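November
By the program office, Molstead
4 min read

Progress report to the Farkas fund: the small-parts sorting trial

You asked for a plain account of where the sorting trial stands. It is further along than I expected in the spring and less far along than the summary we sent you in the summer made it sound. I would ask you to read that summary again with some care, as I have had to.

The aim, to restate it, was to find out whether the Herkport workroom could put small goods into boxes in a way that saves time when the boxes are opened again at Celham. The proposal claimed it would. It gave a saving of 3 hours a week and did not say how that figure was reached. I have looked through the planning notes and I still can't find where it came from.

What has been done. We packed 600 boxes in the first stretch of the trial, against the 4000 named in the grant. The shortfall has two causes. The first delivery of boxes had lids that would not stay shut, and we sent all of it back. The other cause is that we spent longer than planned arguing over what counts as a packed box. Some people were counting a box once it had anything in it. We now count a box when it is closed and labeled, and the 600 above is on that basis. Earlier totals were not, and should be set aside.

What it has cost. We are under budget, but only because we have done less than we said we would. I would not want that read as good management. The tables and shelving were bought as planned. The label printer was bought twice, the first one being the wrong width – an error on our side, and one we have not charged to the grant.

What we have learned is harder to state. Boxes opened at Celham were checked against their labels in batches of 100. The early batches were poor. The later ones were better, though by then the same people had been doing the job for weeks, and I suspect practice explains more of the change than the new layout does. We have no batch packed the old way by the same people, so I can't separate the two.
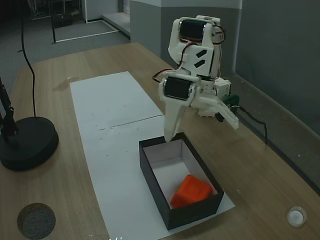 The shape of the box matters more than the proposal allowed for. A single small item in an open box has room to slide into a corner or come to rest at a tilt, and whoever reaches in next has to work around the walls. Dividers would help with that. They also add a step to every box, and I have yet to see a figure that shows the step pays for itself. The supplier's leaflet says it does – the supplier sells dividers.

For the next stretch I propose the following:

Pack one batch the old way and one the new way, with the same crew and the same goods.
Try dividers in a single batch before ordering more.
Drop the weekly saving from all reports until we can show it.

We are not asking for more money. We are asking to move the end date, and to lower the target to a number we can defend. I will send that number once the two comparison batches have been opened and checked.

Recent items
Herkport workroom: shelving and floor plan
Labels and label widths, a short note
Celham receiving log, summary
Farkas fund: reporting dates for grant holders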